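Grivano Income Trust: redemptions suspended, stay in or take the tender?

Real Estate and REITs > Non-traded REITs
Started by marlow_k, Monday, May 25, 2020

marlow_k
I own 1,425 shares of Grivano Income Trust, bought at $10 when it was first offered. Redemptions have been suspended since March and the distribution was cut in half in April. On Saturday I got a letter from an outside firm offering to buy shares at a discount. The price is low enough that I was going to throw it away, but my wife thinks we should at least talk about it.

My statement on Plendent still shows the shares at $10. I know that number doesn't mean much right now. What I can't tell is what it should be.

Is anyone else here in Grivano? Are you selling to the tender, or waiting?

dutchoven
Not in Grivano, but I was in a similar trust in 2009. Redemptions were shut off, the letters came, and every one of them was for a lot less than we ended up with. It took years, though. Figure out when you need the money first. If you need it in the next couple of years, the question is different than if you don't.

The $10 is the offering price. Plendent shows whatever the sponsor reports to them, and the sponsor only has to update it once a year. Look in the last annual report for "net asset value per share." It's usually in the notes and sometimes has its own section.

marlow_k
Thanks. I don't need it soon. It's for retirement and that's a ways off. But I don't want to sit on something that is going to zero either.

bramble77
It isn't going to zero. It's apartments. People have to live somewhere.

hollis_t
People have to live somewhere but they don't have to pay rent on time, and right now a lot of them can't. "It's apartments" is what people said about every apartment trust in the last one too. What matters is how much debt is on the buildings and when it comes due. Grivano borrowed a lot to buy the last three properties, and one of those loans is floating rate.

I sold my whole position in January. Not because I saw any of this coming, I needed a down payment. But I had read the filings by then and I wasn't sorry to be out.

bramble77
Floating rate is good right now. Rates went down to nothing. Their interest expense should be lower this quarter than last.

hollis_t
Interest is lower, yes. The problem is the maturity. A lender that is nervous about rents may not roll the loan over on the same terms. Then the trust has to put in cash to pay part of it down, and the cash is what they would use to restart redemptions. That's the order it goes in: lender, then the building, then the distribution, then redemptions. You are last.

marlow_k
Where did you see the floating rate loan? I have the annual report open and can't find it.

hollis_t
Look for the mortgage notes payable table. There's a line for the Cirnildale property. It gives the rate as LIBOR plus a spread, and the maturity is in the next column over. Read the footnote under the table too, since there is an extension option but the trust has to meet a coverage test to use it.

marlow_k
Found it. Matures next year. The footnote says the extension depends on debt service coverage but I don't understand how to check that.

dutchoven
Take the net operating income for the property and divide by the yearly interest and principal. If they don't break out income by property you can't do it exactly. Most of them don't. You can call investor relations and ask whether they expect to meet the test. They may not answer, but how they don't answer tells you something.

pawlak_u
I can add a little on Cirnildale. I live about an hour away and own a small number of Grivano shares in my IRA.

It's a new building, 130 units, finished last fall. Grivano owns it and Lindgren leases and manages it. Before March the leasing was going all right from what I heard. Since then the office has been closed to walk-ins and they are doing everything by phone and over the website. They are giving a free month on a one-year lease, which they were not doing in the winter. I called last week as if I were looking, and the woman who answered was straightforward about it. She said renewals were holding up and new leases were slow.

My own view is that a free month isn't a disaster. It's what new buildings do when it's slow. If it goes to two months I'd start to worry about the coverage test.

I'm keeping my shares.

Urszula Pawlak

The interiors, kitchen in the first one and wood floor in the second: 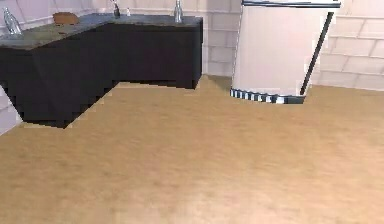
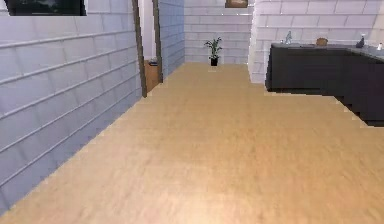

bramble77
Thank you, that's more useful than anything in the quarterly letter. Renewals holding up is the main thing.

hollis_t
One phone call to a leasing office is not data. Leasing agents always say renewals are holding up.

pawlak_u
I agree it's one phone call. I said what I heard and how I heard it. The free month is on their website, so that part you can check.

hollis_t
Fair enough. A free month on a one-year lease is a cut of a bit over eight percent in what they actually collect the first year. It doesn't show up in the asking rent, so when the trust reports "average rent" it will look flat. Watch for the words "net effective." If they only give the asking rent, assume the collected number is worse.

dutchoven
That's a good point and one I missed in 2009. Our trust reported steady rents the whole way down.

quarterpoint
Coming at this from a different side. I bought Grivano through a broker and paid the full load. Did anyone else not have it explained to them that redemptions could be turned off? I was told there was a quarterly redemption program. I was not told the board could suspend it any time it wanted.

dutchoven
It's in the prospectus. They all have that language. The program was also capped before the suspension, so even in good times not everybody who asked in a given quarter got out.

quarterpoint
I'm sure it's in the prospectus. I'm asking what people were told. There's a difference between page whatever and a guy at a desk telling you it's a quarterly program.

bramble77
Mine explained it. He said to treat it like money I wouldn't see for seven years. I'm in year four.

quarterpoint
Then you had a better broker than I did.

marlow_k
I bought mine myself through Plendent, no broker. There was a box to check saying I understood it was illiquid. I checked it. So I can't complain to anyone.

Back to the tender. The offer is open until the middle of June. It says I can withdraw my shares any time before it closes. Does that mean there's no harm in signing now and deciding later?

hollis_t
There is some harm. If you forget, you've sold. Also read who gets the distribution paid between when you sign and when they close. In a lot of these the buyer takes any distribution paid after the offer date, or knocks it off the price. And there's usually a transfer fee that comes out of your side.

dutchoven
Agree with hollis_t. Don't sign anything you haven't decided on. Wait for the trust's own response too. They have to tell shareholders whether they recommend the offer, and they'll file it in the next week or two. They nearly always recommend against, but the filing sometimes has a more recent value estimate in it than the annual report does.

bramble77
Why would anyone take it? These firms make their money buying from people who are scared.

hollis_t
Some people need the money. Some have an estate to close. And some would take a known loss over an unknown one. I don't think that's scared. If I still had my shares I'd think about tendering a third of them and keeping the rest.

bramble77
A third at that price? You'd be locking in a loss for no reason.

hollis_t
For the reason I gave two pages ago. The loan matures next year and you don't know what the lender will do. Neither do I.

bramble77
We've all been on the same page the whole time, but ok. I think they'll extend it. The building is new and full enough, and the bank doesn't want to own apartments.

pawlak_u
I lean toward bramble77 on the bank. On the tender I'd say it depends how much of marlow_k's savings this is. If it's a small part, waiting costs little. If it's a big part, then it was too big before March too.

marlow_k
It's 3 percent of what we have. I should have said that at the start.

dutchoven
Then I'd wait and not lose sleep over it. Put the loan maturity on your calendar and read the next quarterly report when it comes.

quarterpoint
Easy for 3 percent. It's a lot more than that for me. I'm going to call the trust tomorrow and ask about the hardship exception. Some of them still redeem for death or disability even when the program is suspended. My husband went on disability last year, so we may qualify.

dutchoven
Do that. Ask for the form in writing and ask what date they go by. Ours required the request within a year of the determination.

quarterpoint
It's been less than a year. Thank you, I would not have known to ask that.

marlow_k
I called investor relations this afternoon and got a recording saying they're closed for Memorial Day. Should have thought of that. I'll try again tomorrow and ask about the coverage test. I'm leaning toward not tendering. I'm keeping the letter until their response is filed.

hollis_t
Post what they say about the test, word for word if you can.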